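Is the Gruvetti handheld gripper kit worth it for a small packing shop?

4 min read
Last updated Tuesday, November 3, 2020

Zulema Sepúlveda

We pack snack boxes for offices. Mixed bags, mostly soft pouches, which go into trays and then into cartons. My brother-in-law has been after me for a year to automate the tray step, and now a reseller called Trultix has sent us an offer for something called the Gruvetti starter kit. It is two grippers you hold in your hands, cables, a recording box and a license for the software. The price is $1069, plus a monthly fee they don't put on the first page.

The pitch goes like this. You pack the way you normally pack, only with the grippers in your hands, and the software learns the job from the recordings. Later you buy or rent the arms, and the arms do what you did. The brochure says "teach any task in an afternoon." I have trained enough temps to be suspicious of that sentence even when it's about people.

What I want to know, from anyone who has had one on a bench:

Does it cope with soft stuff? Every demo video they sent me uses wooden blocks or coffee mugs. We handle foil pouches, and some of them come inside a second clear bag that slides all over the place.

How tired do your hands get? I have one person who could do this and she already wears a wrist brace.

And is the recording any use if we never buy the arms? The sales rep talked around that one twice.

I'm in no hurry. The offer was supposed to expire in August and they have "extended" it every time I didn't answer.

Benoît Chauvin

I had the kit on loan for 40 days and sent it back, so take this as one shop's opinion. We do refill pouches, same headache as yours.

Soft stuff first. You can pick up a pouch with it. Whether you can pick it up the same way twice is another matter. The jaws close flat, so if you come at a standing pouch from the side you get a decent hold. If it has slumped, you end up pinching a corner and dragging. The clear outer bag was the worst part for us. You grab for the pouch, you get bag, the whole thing skates across the table, and now that's in your recording too. Trultix told me to "just delete the bad takes." Fine, but in my first two days the bad takes were most of the takes, and the software wants you to watch each one before it will let you throw it out.
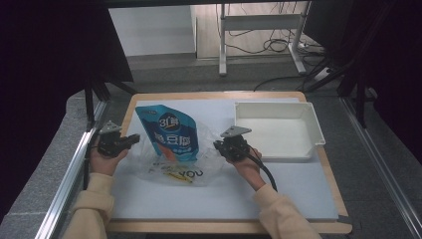 Put down a surface that isn't bare wood and keep the tray close to your right hand. I wasted a week reaching across myself because I wanted the layout to match our real line. It doesn't need to match the line on day one. Get the motion clean first and then move things apart. Also, trim your speed. People who pack for a living go much too fast with these, and I was told (after the fact, naturally) that fast recordings are the ones their software handles badly.

Hands. My packer is in good shape and she wanted a break every half hour. Your palm goes under the body and the weight sits forward of your fingers. The cable bothered her more than the weight did. It runs back over your hand and tugs whenever you turn your wrist. We ended up clipping it to her sleeve with a clothespin, and I still think a kit at that price should come with something better than my clothespin. With a wrist brace I would say no, or at least borrow a set and let her try it for ten minutes before you sign anything.

As for the recordings without the arms, I asked for an export and got files that opened in Gruvetti's own viewer. I'm told other formats are possible on the higher plan. I didn't pay to find out.

What I'd push them on is the monthly fee. Ours was quoted "per station," and a station turned out to mean each gripper, so two stations for one person with two hands. Get that in writing.

Gilles Lefèvre

Don't do it. Hire somebody. We looked at Stinilar's version and it was the same thing with a different sticker.

Solène Lacroix

I'm a bit more positive than the two above, though not by a lot.

We've had the kit since last winter and went on to rent one pair of arms through Guérin, who were easier to deal with than Trultix. The arms now do one job, which is laying flat packets in a shallow white tray. They manage it when the packets start in more or less the same spot. If somebody leaves the lighting different, they get worse. If a packet is upside down they will sometimes close on nothing, lift nothing and carry it very carefully to the tray.

It took us 4 sessions to record enough for that one job, and a session for us is a full morning. So "an afternoon" is a stretch. Then it took another round when we changed suppliers and the pouch got shinier. Nobody at the reseller had mentioned that a new wrapper might mean new recordings. For a mixed snack box, I'd ask that before anything else. How many different pouches do you carry, and how often do they change? If the answer is "a lot" and "all the time," I don't see how the sums work out.

I disagree with Benoît on the outer bags. We kept ours in the recordings, mess and all, on the theory that the arms will meet the same mess. Results were so-so, but we had far fewer takes to delete. I couldn't prove to you that it helped.

On the wrist question he's right. We swap people often and keep the table low. A padded sleeve under the cable stopped most of the complaining.

If they've extended the offer this many times, they'll agree to a trial. Ask them to come and do it at your table with your pouches, with the rep holding the grippers. When I asked, the rep suddenly had a lot of wooden blocks in his car.

Contact us | Copyright 2020, all posts belong to their authors | Back to top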